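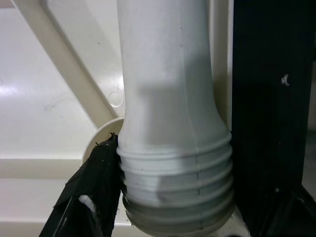 Raised rings around white plastic. Grooves and ridges like these are found on many plastic objects.

How plastic things get their shape

Plastic is used in pens, lunchboxes, chairs and water pipes. Most of these things are made in a mould. A mould is a hollow block, usually of metal, and the space inside it is the shape of the finished object.

The plastic arrives at the factory as small grains called pellets. They are heated until they become soft and sticky, like thick honey.

Solid objects, such as bottle caps, are made by pushing the soft plastic into the mould under great pressure. Hollow objects are often made by blowing. A tube of warm plastic is placed between the two halves of the mould, and air is blown into it until it presses against the walls.

What is a seam?

Where the halves of a mould meet, a thin line may be left on the plastic. It is called a seam. Run a finger slowly down the side of a shampoo bottle and you may feel one.

What is a screw thread?

A thread is a ridge that winds round and round, like a path going up a hill. When a lid is turned, its own thread follows the path and the lid is drawn down tightly.

At the Votcombe Museum of Making

Gallery 2 contains a moulding machine built in 1972. Visitors may handle 33 plastic objects and look for the seam on each. Our learning officer, Daithí Hegarty, gives a short talk beside the machine at 11 a.m. during September.

Words to know
Mould: a hollow shape used for making things
Pellet: a small grain of plastic
Seam: a line where two parts meet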